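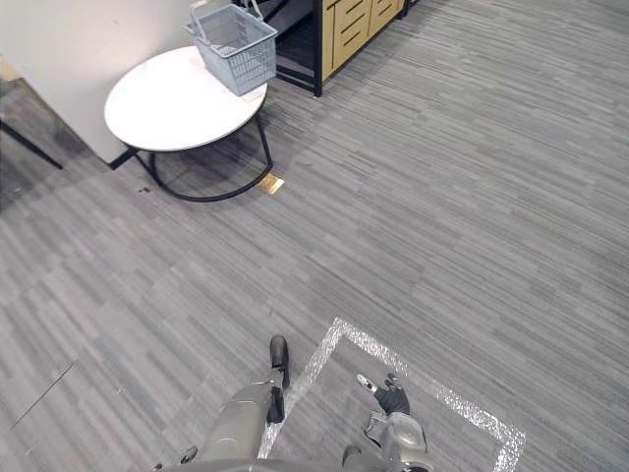 Drisa 托管世界迁出与自建服务器恢复操作指南

适用对象:在 Lesovari 平台上租用 Drisa 托管世界的组织账户与个人账户管理员
适用版本:Drisa 服务端第 2 代及其后续更新
发布部门:Lesovari 平台运营部 玩家服务组

一、适用范围

本指南说明如何将 Lesovari 平台上的 Drisa 托管世界完整导出,并在管理员自行准备的服务器上恢复运行。导出内容包括世界地形与建筑数据、成员名单、权限组设置、公告板内容以及已启用的扩展包清单。

下列内容不在导出范围内:

成员个人账户中的外观道具与成就记录。上述内容绑定于成员本人的 Drisa 账户,不随世界迁移,成员登录新服务器后仍可正常使用外观道具。

私聊记录。平台不向世界管理员提供成员之间的私聊内容。

未结清的托管费用及尚未使用的托管时长。相关事宜请参阅《托管服务费用说明》。

由第三方作者上传、且作者未开放再分发许可的扩展包文件。导出包中仅保留此类扩展包的名称与版本号,管理员须自行向作者获取文件。

仍在使用第 1 代服务端的世界,须先在平台内完成升级,再按本指南操作。升级方法见平台帮助中心“服务端升级”栏目。升级后的世界无法退回旧版,请在升级前另行保存一份旧版快照。

二、账户与权限要求

迁出操作只能由世界的“所有者”发起。“副管理员”及以下权限组可以查看迁出进度,但不能提交申请,也不能下载导出包。

组织账户名下的世界,所有者为该组织在平台登记的主账户。如主账户持有人已离职或长期未登录,应先办理主账户变更。变更申请须由组织出具书面说明并加盖公章,扫描后上传至“组织资料”页面。审核期间世界可以照常运行,但迁出入口暂时关闭。

个人账户的所有者须完成以下两项设置:

绑定可以正常收信的电子邮箱;
启用两步验证。

邮箱在提交申请前刚刚更换的,系统会要求再次验证。验证邮件由 Lesovari 统一发出,主题行包含世界名称。请勿将邮件中的验证码转交他人,平台工作人员不会以任何方式索取验证码。

三、迁出前的准备

(一)确认世界的规模

登录平台,进入“我的世界列表”,点击世界名称右侧的“概况”。页面中列有存档体积、成员数量和扩展包数量。

存档体积不超过 500 MB 的世界,导出包为单一文件。超过 500 MB 的世界,系统自动将其拆分为若干分卷,下载时须取得全部分卷,缺少任何一卷都无法恢复。

成员数量超过 100 人的世界,导出前须先由系统整理成员名单。整理期间成员名单处于锁定状态,不能添加或移除成员,也不能调整权限组。请将需要处理的入组申请提前办结。

(二)清理不再需要的内容

长期运行的世界通常含有大量未被再次进入的区块。平台提供“区块整理”功能,可以移除从未放置过建筑、也没有成员标记的区块。使用该功能前请注意:

区块整理不可撤销。
带有成员标记的区块不会被移除,即使标记所属成员已退出世界。
公告板、传送点和出生点所在区块始终保留。
自然生成的遗迹如未被标记,会与普通区块一并移除,重新进入时按世界种子再次生成,其中的物品恢复为初始状态。

如管理员对上述规则在本世界中的效果没有把握,可以跳过此步。未经整理的世界同样可以迁出。

(三)通知成员

正式迁出时,世界会进入只读状态。只读期间成员可以登录和走动,但无法放置或拆除方块,容器不能打开,机械装置停止运转。管理员应提前在公告板发布通知,写明只读开始的日期和时刻、新服务器的连接地址以及负责答疑的联系方式。

公告可参照以下文本:

“各位成员:本世界将迁移至新的服务器。迁移期间世界为只读状态,请在只读开始前将随身物品存入自己名下的容器,并离开载具。迁移完成后,请按照公告中的地址重新连接。原地址在迁移完成后停止使用。”

随身物品随成员角色数据一并导出,正常情况下不会丢失。要求成员提前存放,是为了便于在恢复后逐一核对。乘坐载具时世界进入只读状态的,角色在恢复后可能出现在载具原位置的上方,落地时会受到伤害。

(四)准备新服务器

自建服务器可以是管理员自有的计算机,也可以是向其他服务商租用的主机。Stirkberg 作为 Drisa 的开发方,在其官方网站公布服务端的最低配置与推荐配置,请以该页面为准。本指南不推荐任何具体服务商。

选择主机时应至少确认下列事项:

可用磁盘空间不少于存档体积的三倍。恢复过程中,导出包、解压后的临时文件与正式存档会同时存在。
操作系统在服务端支持列表之内。
主机允许开放服务端所需的端口。学校、图书馆、社区中心等单位的内部网络往往限制对外端口,应事先向网络管理部门提出书面申请。
主机具备定时备份的条件。

供未成年人使用的世界,管理员还应确认新主机所在地的相关法规,并保留监护人同意书。平台托管期间由 Lesovari 代为执行的聊天过滤,在迁出后即告终止,须由管理员在自建服务器上另行设置。

四、提交迁出申请

第一步,进入世界“概况”页,点击页面底部的“申请迁出”。如该按钮显示为灰色,请检查世界是否存在未结清费用、是否处于申诉处理期,或成员名单是否正在整理。

第二步,选择导出格式。系统提供两种格式:

标准格式。由服务端直接读取,适用于恢复到 Drisa 官方服务端的情形。
Sárközi 格式。适用于需要使用 Sárközi 转换工具进一步处理存档的情形,例如合并多个世界,或者只恢复某一片区域。

两种格式包含的内容一致。不需要合并或裁剪存档的管理员,请选择标准格式。

第三步,填写导出包名称。名称不得超过 40 个字符,只能使用英文字母、数字和连字符。请勿使用中文、空格或标点,部分操作系统在解压时无法正确识别。导出包名称与世界名称无关,恢复后世界仍沿用原名。

第四步,选择只读开始时间。可供选择的时间以页面显示为准。星期日平台进行例行维护,当日不安排导出。成员分布在不同时区的,请注意页面时间均按管理员账户设置的时区显示。

第五步,阅读并确认《迁出须知》,输入两步验证码后提交。

提交成功后,系统向所有者邮箱发送受理通知,并在世界公告板顶部自动添加一条系统公告。系统公告不能由管理员删除,申请撤回后自动消失。

在只读开始之前,所有者可以随时撤回申请。只读开始之后不能撤回,但可以在导出完成后选择“恢复托管”,世界将回到只读开始前的状态继续在平台运行。

五、下载与核对导出包

导出完成后,“概况”页会出现“下载”按钮。建议使用有线网络下载。下载中断的,可以从断点继续,无须重新提交申请。

每个导出文件旁边附有一串校验值。下载完成后,请先核对校验值,再进行解压。核对方法如下:

在 Windows 系统中,打开 PowerShell,进入导出包所在文件夹,输入 Get-FileHash 加文件名,将显示的结果与页面上的校验值比对。

在 Linux 系统中,打开终端,进入导出包所在目录,输入 sha256sum 加文件名,按同样方法比对。

字母大小写不影响比对结果。若两者不一致,说明文件在传输过程中受损,应删除后重新下载。分卷文件须逐卷核对,仅重新下载不一致的分卷即可。

解压后应得到以下文件夹:

world:世界地形与建筑数据。
players:成员角色数据,每名成员对应一个文件。
groups:权限组设置。
board:公告板内容。
packs:扩展包文件及清单。
manifest.txt:导出说明,记录服务端版本、世界种子和各文件夹的文件数量。

请勿改动文件夹名称,也不要在恢复前用文本编辑器修改 manifest.txt。服务端在首次启动时读取该文件,内容有改动时会拒绝加载。

核对无误后,请将原始导出包另行保存在与服务器不同的存储设备上。恢复操作一律使用副本进行。

六、在自建服务器上恢复世界

(一)安装服务端

从 Stirkberg 官方网站下载服务端安装程序。服务端版本必须等于或高于 manifest.txt 中记录的版本。使用较低版本启动会提示“存档来自更新的版本”,此时应关闭服务端并更换安装程序,不要选择“仍然加载”。

安装完成后先启动一次,由服务端自动生成默认的空白世界和配置文件,随后正常关闭。请在控制台输入 stop 并等待提示“已保存”,不要直接关闭窗口。

(二)替换存档

将服务端目录中的 world、players、groups、board 四个文件夹移到其他位置,再将导出包中的同名文件夹复制进来。packs 文件夹暂不复制。最后将 manifest.txt 放在服务端根目录。

在 Linux 主机上操作时,应检查文件的所有者与读写权限。运行服务端的系统账户必须对上述文件夹具有读写权限。以超级管理员身份复制的文件常因权限不符而无法写入,表现为世界能够加载,但重启后所有改动消失。

(三)修改配置文件

用文本编辑器打开 server.conf,逐项核对下列设置:

world-name:填写原世界名称,须与平台显示完全一致。
seed:填写 manifest.txt 中的世界种子。此项填写错误时,已有建筑不受影响,但新生成的区域会与旧区域之间出现明显断层。
max-players:同时在线人数上限,按主机性能填写。
access:建议在恢复初期设为 list,即仅允许名单内成员进入。
chat-filter:默认为 off。面向未成年人的世界应设为 strict。
backup-interval:自动备份间隔,以小时计。

保存时请选择 UTF-8 编码。world-name 中含有中文而编码不符的,服务端会将其视为另一个世界,并生成新的空白存档。出现这一情况时,原存档并未损坏,修正编码后重新启动即可。

(四)首次启动

首次启动时服务端会逐一检查区块并更新索引,所需时间取决于存档体积和磁盘速度。检查期间控制台持续输出信息,请勿中断。出现“世界已就绪”后,由管理员本人先行登录,此时暂不通知成员。

登录后应检查:

出生点位置是否正确;
公告板内容是否完整,附图能否显示;
任选几处大型建筑,走近查看是否有缺失;
打开自己名下的容器,核对其中物品;
使用传送点前往较远区域并返回。

以上各项正常后,关闭服务端,进行一次手动备份。

(五)恢复扩展包

将 packs 文件夹中的扩展包逐个放入服务端的扩展目录,每放入一个即启动一次,确认没有报错后再放入下一个。一次放入全部扩展包虽然省时,出错时却难以判断是哪一个引起的。

清单中标有“仅名称”的扩展包,须向作者获取文件。版本号应与清单一致。作者已停止维护或无法联系的,可在配置中将该扩展包列入 skip-packs。由该扩展包添加的方块会显示为灰色占位方块,位置与朝向予以保留,日后取得文件后可以还原。占位方块一经拆除,不能还原。

七、开放成员进入

成员名单随 groups 文件夹一并恢复,无须重新邀请。原有权限组的名称和权限保持不变。平台专有的“托管协助”权限组在自建服务器上不起作用,可予删除。

建议分两批开放。先邀请副管理员登录,由其检查各自负责的区域;随后将新地址告知全体成员。连接地址由主机地址和端口号组成,中间以半角冒号分隔。成员在客户端选择“直接连接”,输入地址后即可进入,并可将其加入收藏。

成员首次进入时,客户端会提示该服务器不由 Lesovari 托管,并显示管理员在配置文件中填写的联系方式。请确保该联系方式有效。未填写的,客户端显示“联系方式未提供”,部分监护人在家长控制中设置了相应限制,会导致成员无法进入。

八、常见问题处理

成员登录后角色回到初始状态

通常由 players 文件夹中的文件未能匹配成员账户所致。请确认该成员使用的是原账户,并检查 players 文件夹内是否有对应文件。如该成员已经以初始角色活动了一段时间,应先请其退出,将新文件移走,再放入导出包中的原文件。新旧两份文件不能合并。

启动时提示“清单不符”

表示实际文件数量与 manifest.txt 的记录不一致。常见情形是分卷解压不完整,或复制时被安全软件隔离了个别文件。请重新核对校验值,用副本再次解压。

世界可以进入,但机械装置不运转

请在控制台输入 status,查看世界是否仍为只读状态。如显示 read-only,输入 unlock 解除。该命令只能由所有者账户执行。

成员反映延迟过高

先确认主机的处理器和内存占用。占用正常的,请成员提供客户端网络诊断页面的内容。将视野距离下调一级,对多数情形有明显改善。

外部成员无法连接,内部网络成员可以连接

请检查路由器端口转发及主机防火墙设置。由单位统一管理网络的,应联系网络管理部门确认端口是否已经开放。

公告板附图无法显示

附图存放于 board 文件夹下的 media 子目录。Linux 主机区分文件名大小写,请检查扩展名是否在复制过程中被改写。

九、使用 Sárközi 格式的补充说明

选择 Sárközi 格式的管理员,在完成第五节的下载与核对后,不能直接进入第六节,须先使用转换工具将存档处理为标准格式。

运行转换工具后,依次选择“打开存档”和“读取清单”。工具会以平面地图显示全部区块。需要裁剪的,用矩形选框划定保留范围,出生点必须位于范围之内。需要合并的,先打开主世界,再通过“附加存档”载入另一个世界,并指定其放置方位。两个世界的交界处不会自动平整地形,应预留空白区块作为过渡。

合并后同名权限组以主世界的设置为准。同一成员在两个世界中均有角色数据的,工具逐一询问保留哪一份;未作选择的,保留主世界的一份,另一份写入 unused 文件夹备查。

处理完成后选择“输出为标准格式”。工具会生成新的 manifest.txt,原文件不再适用。

十、迁出后的账户与数据处理

导出包下载完成后,所有者应在“概况”页点击“确认迁出”。确认后,原世界停止运行,原连接地址不再使用。未点击确认的世界继续保持只读状态,并按原标准计收托管费用。请在自建服务器检查无误后再行确认,但不宜无故拖延。

确认迁出后,平台按照《数据保存政策》处理剩余数据。所有者可以在政策规定的保存期内再次下载导出包,期满后数据予以删除,不能恢复。

组织账户需要留存迁出证明的,可在“组织资料”页面下载电子版。证明载明世界名称、导出包名称和迁出完成日期,不包含成员信息。

自建服务器的日常运行、内容管理和成员纠纷由管理员负责。涉及服务端程序错误的,请向 Stirkberg 的技术支持页面提交报告,并附上控制台日志。涉及导出包缺失或损坏的,请通过 Lesovari 帮助中心提交工单,类别选择“迁出与导出”,并填写以下信息:

世界名称;
导出包名称;
受理通知中的申请编号;
出错文件的文件名及本地计算得到的校验值;
控制台提示的完整文字或截图。

请勿在工单中上传导出包本身。工单处理结果发送至所有者邮箱。

相关文档:《服务端升级说明》《托管服务费用说明》《数据保存政策》《未成年人世界管理要求》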